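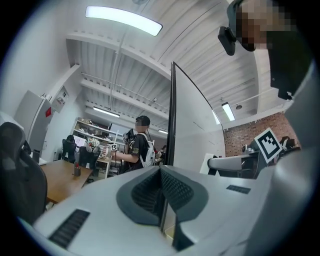 Atelier partagé Kivdale
Rapport d'avancement no 3, à l'attention de Mme Domnica Chiriac, fonds Pevero
10/08/2018

Objet : construction de pinces tenues à la main pour l'enregistrement de gestes de rangement

État général

La deuxième paire de pinces est montée. La première a été reprise en juillet, après la rupture d'un doigt au niveau de la charnière. Nelu Iordache a redessiné la pièce avec une paroi plus épaisse et l'a réimprimée à l'atelier. Nous n'avons pas eu d'autre casse depuis. Le calendrier prévu dans la convention est tenu, sauf pour la partie logicielle, en retard de 2 semaines.

Mécanique

Les coques et les doigts sont terminés. Il reste à corriger le jeu dans la gâchette, sensible surtout quand on serre un objet mince. Érica Leite essaie en ce moment un ressort plus raide. Les plans à jour sont dans le dossier commun, sous le nom Honico.

Suivi de position

Le repérage des pinces dans l'espace nous a pris plus de temps que prévu. Avec un marqueur plat unique, nous perdions la position dès que le poignet tournait. Chaque pince porte maintenant un cube blanc couvert de marqueurs noir et blanc, au-dessus des doigts gris clair. Les essais se font assis, une pince dans chaque main, avec une petite boîte ouverte de couleur crème comme point de dépôt. Le câble noir qui descend de la pince droite le long de l'avant-bras gêne encore certains mouvements, et Nelu doit étudier un autre passage.

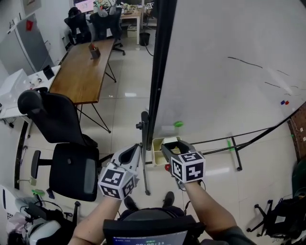 Le logiciel reste le point faible de cette période. La synchronisation entre les deux mains dérive sur les séquences longues, et Tamara Grecu reprend le code d'horodatage. En attendant, nous limitons les prises à 3 minutes. Les exercices consistent à amener les doigts au-dessus du bord de la boîte, puis à y déposer un objet.

Dépenses

Nous avons dépensé 560 euros sur la période : filament, visserie, câbles et remplacement d'une buse. Les factures du fournisseur Ciobanu sont jointes. Aucun dépassement n'est à signaler.

Suite

- Choisir le ressort de gâchette et l'installer sur les deux paires
- Corriger la dérive entre main gauche et main droite
- Revoir le passage du câble
- Rédiger la notice de montage pour les autres membres de l'atelier

Nous demandons l'accord du fonds pour reporter de 6 semaines la remise de la notice. Le budget ne change pas.

Brândușa Ardeleanu
Responsable du projet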